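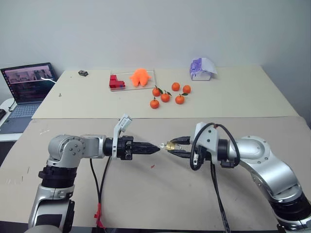
손제본 처음 하시는 분들이 자주 묻는 것들

Utthorpe 제본 모임에 들어오는 질문을 모아 둔 페이지입니다. 메일로 같은 답을 여러 번 쓰다 보니 답이 점점 길어져서 아예 한곳에 붙여 두기로 했어요. 읽다가 빠진 게 있으면 모임 메일로 알려 주세요. 질문이 들어오면 신나서 답을 쓰는 편이라 페이지가 자꾸 길어지고 있습니다.

시작하기 전에

손재주가 없어도 책을 만들 수 있나요?

네! 종이를 반으로 접고 바늘에 실을 꿸 수 있으면 첫 책은 만들 수 있습니다. 처음 만든 책은 대개 모서리가 조금 어긋나고 책등이 살짝 기울어 있는데, 펼쳐서 글씨 쓰는 데는 아무 지장이 없어요. 저는 제 첫 공책을 장보기 메모용으로 끝까지 다 썼습니다. 표지에 풀 자국이 손가락 모양으로 남아 있어서 볼 때마다 반갑습니다.

첫 책으로는 어떤 게 좋을까요?

한 묶음짜리 소책자를 권합니다. 종이 몇 장을 한꺼번에 접어 가운데에 구멍 세 개를 뚫고 실을 한 번 돌려 묶으면 끝이라서, 차 한 잔 식기 전에 책 한 권이 나와요. 이 짧은 과정 안에 접기, 구멍 뚫기, 꿰매기, 재단이 다 들어 있습니다. 그다음에는 우리 전통 방식인 오침안정법이나, 등이 그대로 드러나는 콥틱 제본으로 넘어가면 좋습니다. 양장본은 그 뒤에 해도 늦지 않아요.

오침안정법은 어렵지 않나요?

구멍 다섯 개를 순서대로 돌아 나오는 방식이라 처음에는 길을 잃기 쉽습니다. 그런데 한 번 손에 익으면 정말 재미있어요. 실이 책등을 감싸고 돌아오면서 마지막 구멍에서 처음 실과 만나는 순간이 있는데, 그걸 보려고 계속 꿰매게 됩니다. 헷갈리면 종이에 구멍 다섯 개를 그리고 화살표로 순서를 적어 옆에 두세요. 다만 이 방식은 책등 쪽이 묶여 있어 완전히 펼쳐지지 않습니다. 안쪽 여백을 넉넉히 잡아야 글씨가 접힌 자리로 파고들지 않아요.

집에서 혼자 해도 되나요, 모임에 나가야 하나요?

혼자 해도 충분합니다. 책이나 영상만 보고 훌륭한 책을 만드는 분들이 많아요. 다만 실을 얼마나 당겨야 하는지, 풀이 얼마나 묽어야 하는지는 옆 사람 손을 한 번 보면 금방 감이 옵니다. 가까이 사신다면 한 번쯤 와 보시고, 멀면 질문을 보내 주세요. 사진을 같이 보내 주시면 답이 훨씬 정확해집니다.

도구

꼭 사야 하는 도구는 무엇인가요?

본폴더, 송곳, 바늘, 쇠자, 칼, 재단 매트입니다. 여기에 풀을 바를 납작한 붓이 하나 있으면 소책자부터 양장본까지 다 할 수 있어요. 본폴더는 종이를 접은 선을 눌러 주는 납작한 주걱인데, 뼈로 만든 것과 플라스틱이나 테플론으로 만든 것이 있습니다. 뼈로 된 것은 단단해서 선이 또렷하게 잡히고, 테플론은 종이에 번들거리는 자국을 덜 남깁니다. 진한 색 종이를 좋아하신다면 테플론 쪽이 마음 편합니다.

칼은 어떤 걸 쓰나요?

평범한 사무용 커터칼로 시작하세요. 중요한 건 날을 아끼지 않는 것입니다. 종이가 뜯기거나 선 끝에서 보풀이 일면 날을 부러뜨릴 때가 지난 거예요. 두꺼운 판지를 자를 때는 한 번에 힘줘서 자르려 하지 말고 가볍게 여러 번 그으세요. 자를 누른 손의 손가락이 자 밖으로 나와 있지 않은지 꼭 보시고요. 저는 왼손 검지에 이 교훈이 남아 있습니다.

송곳 대신 압정으로 뚫어도 됩니까?

얇은 소책자라면 됩니다. 구멍이 조금 크고 둥글게 나지만 실을 두 겹으로 쓰면 크게 티 나지 않아요. 접지가 여러 묶음이면 송곳을 쓰는 편이 낫습니다. 펼친 접지 밑에 두꺼운 전화번호부나 지우개를 대고 접힌 골을 따라 수직으로 찌르면 됩니다. 구멍 위치를 표시한 종이 띠를 하나 만들어 두면 모든 묶음에 같은 간격으로 뚫을 수 있습니다. 띠의 위쪽에는 꼭 화살표를 그려 두세요. 거꾸로 대고 뚫은 묶음 하나 때문에 책 전체가 계단처럼 되는 일이 은근히 잦습니다.

프레스가 없는데 어떻게 눌러 두죠?

무거운 책이 최고의 프레스입니다. 평평한 판 두 장 사이에 새 책을 끼우고 사전이나 도록을 올려 두세요. 벽돌을 천으로 싸서 쓰는 분도 있고, 물을 채운 냄비를 올려 두는 분도 있습니다(냄비는 추천하지 않겠습니다. 한 번 엎질러 본 사람이 하는 말이에요). 모임에는 Dutix 탁상 프레스가 한 대 있어서 오시는 분은 누구나 쓸 수 있습니다.

종이

종이결이 뭔가요? 다들 그 얘기만 하더라고요.

다들 그 얘기만 하는 게 맞습니다. 기계로 뜬 종이는 섬유가 한 방향으로 누워 있는데, 이 방향이 종이결이에요. 결과 나란히 접으면 부드럽게 접히고, 결을 가로질러 접으면 접힌 자리가 갈라지거나 울퉁불퉁해집니다. 책에서는 본문, 면지, 판지, 표지 천까지 모든 재료의 결이 책등과 나란해야 합니다. 그러면 책장이 편하게 넘어가고 표지도 덜 휩니다.

종이결은 어떻게 찾나요?

종이를 접지 말고 가볍게 말아서 손바닥으로 눌러 보세요. 가로로도 해 보고 세로로도 해 보면 한쪽이 확실히 덜 버팁니다. 덜 버티는 쪽으로 말았을 때 생기는 곡선의 축이 결 방향이에요. 감이 안 오면 자투리를 정사각형으로 잘라 한쪽 면에 물을 살짝 묻혀 보세요. 종이가 저절로 동그랗게 말리는데, 말린 통의 길이 방향이 결입니다. 처음 보면 꽤 신기해요! 자투리에는 원래 종이와 맞춰 볼 수 있게 미리 표시를 해 두셔야 합니다.

A4 용지로 만들면 안 되나요?

됩니다. 연습용으로는 그만이에요. 다만 복사용 A4는 대부분 긴 변을 따라 결이 나 있어서, 반으로 접어 A5 크기 책을 만들면 결을 거스르게 됩니다. 연습용 공책이라면 신경 쓰지 마시고, 오래 쓸 책이라면 더 큰 종이를 사서 결에 맞춰 잘라 쓰세요. 큰 종이를 파는 가게에 미리 물어보면 결 방향을 알려 주는 곳이 많습니다.

만년필을 쓰는데 어떤 종이가 좋을까요?

종이 이름보다 직접 써 보는 쪽이 빠릅니다. 낱장을 한 장씩 사서 평소에 쓰는 펜과 잉크로 한 줄씩 써 보고, 뒷면까지 확인하세요. 한지는 정말 아름답지만 만년필 잉크가 번지는 종류가 많습니다. 붓펜이나 연필로 쓸 책이라면 한지를 적극 권합니다. 접을 때 손에 닿는 느낌이 다른 종이와 전혀 달라요.

실과 바늘

어떤 실을 써야 하나요?

리넨실이 기본입니다. 질기고 잘 늘어나지 않아서 꿰맨 뒤에도 모양이 유지돼요. 면실은 조금 늘어나고, 재봉실은 너무 가늘어서 종이를 베어 버릴 수 있습니다. 급할 때는 십자수 실을 밀랍에 문질러 써도 됩니다. 모임에서는 Li 리넨실을 감아 놓고 필요한 만큼 잘라 쓰는데, 색이 많아서 고르다가 시간을 다 보내는 분들이 계십니다. 저도 그중 하나예요.

왁스는 꼭 먹여야 합니까?

먹이면 훨씬 편합니다. 실이 덜 엉키고, 당겨 놓은 자리에서 잘 풀리지 않거든요. 밀랍 덩어리에 실을 두세 번 통과시킨 다음 손가락으로 훑어 남은 가루를 떼어 내세요. 왁스가 너무 많으면 구멍 주변에 부스러기가 낍니다. 왁스가 먹여져 나오는 실을 샀다면 그대로 쓰시면 됩니다.

실은 얼마나 길게 자르나요?

꿰매는 높이에 묶음 수를 곱하고, 매듭지을 여유를 한 묶음 높이 더 잡으세요. 콥틱 제본은 고리를 걸며 올라가기 때문에 조금 더 필요합니다. 계산이 커지면 팔 하나 길이로 자르고 중간에 이어 가는 편이 낫습니다. 너무 긴 실은 당길 때마다 팔이 아프고 꼭 어딘가에서 꼬여요. 이음 매듭은 책 안쪽, 접힌 골에 오도록 하면 겉에서 보이지 않습니다.

실을 당기다가 종이가 찢어졌어요.

위로 당기지 않았는지 떠올려 보세요. 실은 책등과 나란한 방향으로, 꿰매 나가는 쪽으로 당겨야 합니다. 책등에서 수직으로 잡아당기면 실이 톱처럼 구멍을 찢습니다. 이미 찢어졌다면 얇은 한지를 가늘게 잘라 묽은 풀로 골 안쪽에 붙이고, 마른 뒤에 다시 뚫으면 됩니다. 고친 자리가 의외로 더 튼튼해요.

풀과 접착

PVA와 밀가루 풀 중에 뭐가 좋나요?

둘 다 좋아하고 둘 다 씁니다. PVA는 빨리 마르고 말라도 유연해서 책등에 잘 맞습니다. 밀가루 풀은 천천히 말라서 표지 종이를 붙이며 위치를 고칠 시간이 넉넉하고, 나중에 물로 떼어 수선할 수 있어요. 둘을 섞어 쓰는 사람도 많습니다. Hirkberg 제본풀은 모임에서 쓰는 PVA인데, 뚜껑이 잘 굳어 버리니 쓰고 나면 입구를 꼭 닦아 주세요.

밀가루 풀은 어떻게 쑤나요?

박력분 50g에 찬물 300ml를 조금씩 부어 가며 덩어리 없이 풀고, 약한 불에서 계속 저어 주세요. 갑자기 되직해지면서 색이 살짝 투명해지는 때가 옵니다. 거기서 몇 분 더 저은 뒤 불을 끄고 식히면 됩니다. 체에 한 번 내리면 훨씬 곱습니다. 쓰기 전에 물을 더해 요구르트 정도로 맞추세요. 냉장고에 두고 며칠 안에 쓰시고, 시큼한 냄새가 나면 미련 없이 버리세요. 통에는 큼직하게 '풀'이라고 적어 두시고요.

표지가 활처럼 휘었습니다.

종이는 풀을 먹으면 늘어나고 마르면서 줄어듭니다. 겉에만 종이를 붙인 판지는 그래서 겉쪽으로 당겨져요. 안쪽에 면지를 붙이면 반대로 당겨 주면서 대개 돌아옵니다. 면지까지 붙였는데도 휘었다면 결 방향이 섞였거나, 다 마르기 전에 무게를 치운 경우가 많습니다. 하룻밤은 꼭 눌러 두세요. 습한 계절에는 하루를 더 두시는 편이 좋고요.

풀이 삐져나와서 책장이 다 붙어 버렸어요.

아, 그 마음 압니다. 다음에는 면지를 붙이기 전에 본문과 면지 사이에 유산지를 한 장 끼우세요. 붓에 풀을 조금만 묻히고 가운데에서 가장자리 쪽으로 바르면 옆면에 고이는 일이 줄어듭니다. 밑에 깐 이면지는 한 번 바를 때마다 새것으로 바꾸시고요. 이미 붙은 책장은 얇은 본폴더를 천천히 넣어 보되, 버티면 그만두세요.

만들고 나서

다 만든 공책은 무게를 얼마나 견디나요? 가방에 넣고 다녀도 되나요?

물론입니다, 넣고 다니려고 만드는 거니까요! 콥틱 제본은 책등이 드러나 있어 실이 걸릴 수 있으니 천 주머니에 넣으면 안심입니다. 양장본은 모서리부터 닳는데, 천으로 싼 표지가 종이 표지보다 오래 갑니다. 사진이나 표를 붙여 두껍게 쓸 예정이라면 묶음 사이사이에 좁은 종이 띠를 함께 꿰매 넣으세요. 그 두께만큼 자리가 생겨 책이 입을 벌리지 않습니다.

집에 있는 낡은 책을 고치고 싶어요.

어떤 책인지에 따라 다릅니다. 자주 보는 요리책이나 동화책이라면 얼마든지 해 보세요. 떨어진 낱장을 얇은 한지로 이어 붙이는 일부터 시작하면 됩니다. 오래된 족보나 귀한 책이라면 손대지 마시고 보존 전문가에게 보여 주세요. 그리고 어떤 책이든 투명 테이프는 붙이지 말아 주세요. 세월이 지나면 누렇게 변하고 접착제가 종이에 스며들어 떼기가 아주 어렵습니다.

만든 책을 팔아도 되나요?

모임에서 배운 방식은 오래전부터 내려온 것들이라 마음껏 쓰셔도 됩니다. 표지에 다른 사람의 그림이나 무늬 종이를 쓴다면 그쪽 사용 조건은 따로 확인하세요. 가격을 정할 때는 재료비만 세지 말고 손이 간 시간도 넣으시길 바랍니다.

모임에 대해

언제 모이나요?

매주 목요일 저녁 7시입니다. 늦게 오셔도 괜찮고 중간에 가셔도 괜찮습니다. 풀을 바르는 작업은 마르는 시간이 있으니 조금 일찍 오시면 그날 표지까지 볼 수 있어요.

처음 가는 날 무엇을 가져가나요?

빈손으로 오셔도 됩니다. 도구와 연습용 종이는 다 있어요. 써 보고 싶은 종이, 안 입는 셔츠 천, 오래된 지도 같은 것이 있으면 챙겨 오세요. 면 셔츠는 뒤에 얇은 종이를 대면 근사한 표지 천이 됩니다.

누가 가르치나요?

기초반은 Gifty Quaye 선생님이 맡고 있습니다. 꿰매는 순서를 노래처럼 중얼거리며 알려 주시는데, 집에 돌아가 혼자 할 때 그 박자가 생각나서 큰 도움이 됩니다. 한국어와 영어를 섞어 진행하니 어느 쪽이든 편한 말로 물어보세요.

아이와 함께 가도 되나요?

바늘과 칼을 쓰는 자리라 보호자가 옆에 있으면 괜찮습니다. 어린이는 구멍이 미리 뚫린 소책자로 시작합니다. 아이들이 고르는 실 색깔은 늘 과감해서 어른들이 따라 하기도 해요.

11월에 한다는 긴 책 만들기는 뭔가요?

한 달 동안 각자 두꺼운 책을 한 권씩 만드는 자리입니다. 지난번에는 600쪽짜리 빈 일기장을 만든 분이 있었는데, 묶음을 접는 데만 여러 저녁이 걸렸고 완성한 날에는 다들 돌아가며 한 번씩 안아 보았습니다. 두께가 자신 없으면 얇게 하셔도 됩니다. 첫 주에 종이를 나누어 결을 확인하고 재단하니, 참여하실 분은 그 전에 원하는 판형을 정해 메일로 보내 주세요.

왼손잡이인데 설명 그림이 다 반대예요.

그림을 거울에 비춰 보거나 좌우를 뒤집어 인쇄하면 됩니다. 모임에도 뒤집어 뽑아 둔 오침안정법 순서표가 있으니 말씀해 주세요. 콥틱 제본은 아래에서 위로 올라가는 순서만 지키면 어느 쪽에서 출발하든 결과가 같습니다.

질문이 여기에 없으면 어디로 보내나요?

모임 메일로 보내 주세요. 망친 책 사진도 환영합니다. 어디서 어긋났는지 같이 들여다보는 일이 저희는 꽤 즐겁고, 고칠 수 있는 경우가 생각보다 많습니다. 사진은 책등 쪽과 펼친 면을 한 장씩 찍어 주시면 됩니다.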